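Workshop tips: comparing gripper fingers on a small bench

Posted October 16, 2019 by Jussara Trindade

I wrote these tips after Magnus Purves and I compared finger pads for hand-held grippers at our shared workshop in Carnska. English is my second language, so please write to me if some sentence is not clear and I will correct it.

Start with the table. A shiny top gives glare in the camera and you will lose the edge of small things. We use a white cover over the wooden top. It wrinkles after a while, and I used to iron it every time. Now I only pull the corners straight, and I put clips underneath if the cover begins to walk during a long session.

Choose trays by colour before you choose them by size. If the start tray and the finish tray have the same colour, you will mix them up when you look at the recordings in the evening. My habit is a large tray for the side where I pick up and a small one for the side where I put down. Buy trays with a low rim. With a high rim the fingers bump on the wall, and you end up testing the tray and learning very little about the pads.

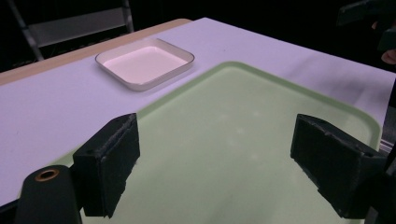 Pads wear first at the top edge, and frayed material there will catch on thin objects such as a washer or a piece of card. Run your thumb along the edge before each session. Trim loose threads with small nail scissors, never pull them. When the backing shows through, change both pads together, even if the other one still looks good. A new pad against an old one pulls the object to one side.

We tried two kinds of pad, a fuzzy one and a plain rubber one from MacBrayne. The rubber holds a glass jar better and picks up dust very fast. The fuzzy one is kinder to painted parts and to fruit, but for me it slipped on a smooth spoon. Magnus disagrees about the spoon. He closes his hand slower than me, so maybe this is the difference.

For a fair comparison, let the same person do all the trials for one pad and then all the trials for the other, and the next day change the order. We did 57 picks with each pad. After around 9 picks the hand becomes lazy and you start to squeeze more than you need, so put a short rest there.

Camera: wipe the lens with a dry cloth, then close and open the fingers once while you watch the picture. Both tips should stay in view when fully open. If one goes out, loosen the bracket and turn it a little. Do not bend the bracket. I bent the one on our Dundorel handle in February and it never came back to the right angle.

Tape a piece of paper beside the bench and write down the pad, the object and who was holding the gripper. Yuxi Qin writes hers directly on masking tape and sticks it later in the notebook, which I have now copied.

For cleaning the trays, warm water and a drop of dish soap are enough. Let them dry in the air. Paper towel leaves small fibres, and on camera they look like scratches.

Next I want to compare the grip on wet cutlery. If somebody has already tried silicone pads for this, please tell me which thickness you used.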